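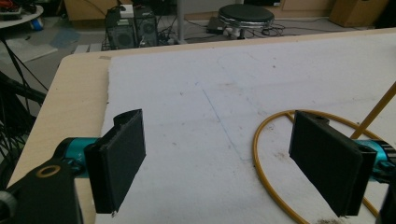

The Pasgate Manipulation Project is a two-semester course in which student teams teach a two-fingered gripper to handle everyday objects. It is offered by the Vallurora Institute's program in applied robotics and is open to students from any department. Most of the work takes place at a bench. A sheet of white foam board is laid over a wooden table, an item such as a loop of yellow-orange cable is placed on it, and a student guides the hand-held gripper, with its flat black finger pads, through the task. The answers on this page apply to the current academic year and were last reviewed on 11th October.

Eligibility and enrollment

Who may apply?
Any student in good standing who has completed one introductory programming course may apply. First-year students are considered for the spring intake, which opens in March. Applicants from mechanical engineering, computer science, design and the health sciences have all been admitted in past years.

Is prior experience with robots required?
No. The opening weeks cover safe handling, calibration and basic data review. Students who have already worked with robotic equipment may ask to be excused from the calibration module, but must still complete the safety module.

How large are the teams?
The course admits 8 teams each semester. Students may name one preferred partner on the application form. The remaining places are assigned by the teaching staff, who try to include more than one major on every team.

Is there a fee?
There is no course fee. A refundable equipment deposit is charged to the student account at enrollment and returned when the key card and loan items have been checked in.

Coursework

What does a team do during the semester?
Each team selects a task from the approved list, writes a short protocol, and records demonstrations of that task with the hand-held gripper. The recordings are reviewed, sorted and used to train a control program, which is then tested on the arm in the Negussie Laboratory. Approved tasks for this year include coiling a cable, moving a rod into a holder, folding a cloth and sorting small hardware.

How many demonstrations must be submitted?
A complete submission contains 600 accepted demonstrations. Recordings in which the item leaves the work surface, or in which a hand blocks the view of the finger pads, are not accepted. Teams should expect to record more than the minimum and should schedule bench time accordingly.

Why are cables on the task list?
A cable changes shape each time it is touched, and a program that has learned one starting position will often fail at the next. Teams that choose a cable task are asked to vary the size and direction of the loop between recordings and to describe their method in the protocol. Staff generally advise new teams to begin with a rod or another stiff item.

May a team draw on the foam board?
Light pencil lines are permitted as placement guides – ink and tape are not. Boards are replaced by staff when marks begin to interfere with the recordings. A team that needs a fresh board should submit a request one week ahead.

How is the course graded?
The grade is based on the protocol, the quality of the recordings, the final report and an individual reflection. The success rate of the trained program is reported but carries no weight in the grade. A team whose program performs poorly may still earn full credit if the report explains the result with care.

Laboratory access

Where is the laboratory?
Bench work takes place in Room 1631 of the Worncombe Building. Students enter with a key card, issued after the safety module has been passed.

What are the rules at the bench?
Closed shoes are required and long hair must be tied back. Food and drink may not be brought into the room. Computers and power cables may be moved by staff only. Loose cables on the floor near a bench should be reported before a session begins.

May the gripper be taken out of the room?
The gripper may be borrowed for sessions elsewhere on campus with written approval. The borrowing team is responsible for its return in working order, including both finger pads and the motor housings. Damage should be reported the same day – no penalty applies to damage reported promptly.

The Pasgate Showcase

Must every team take part?
Participation in the year-end showcase is expected of all second-semester teams. Each team gives one live run and answers questions from visitors.

Is there a prize?
One team receives an award of $2000 toward further project work. The award may be spent on parts, travel or conference registration, and must be used within one year.

Who may attend?
The showcase is open to the public and no ticket is needed. School groups should contact the program office in advance so that seating can be arranged.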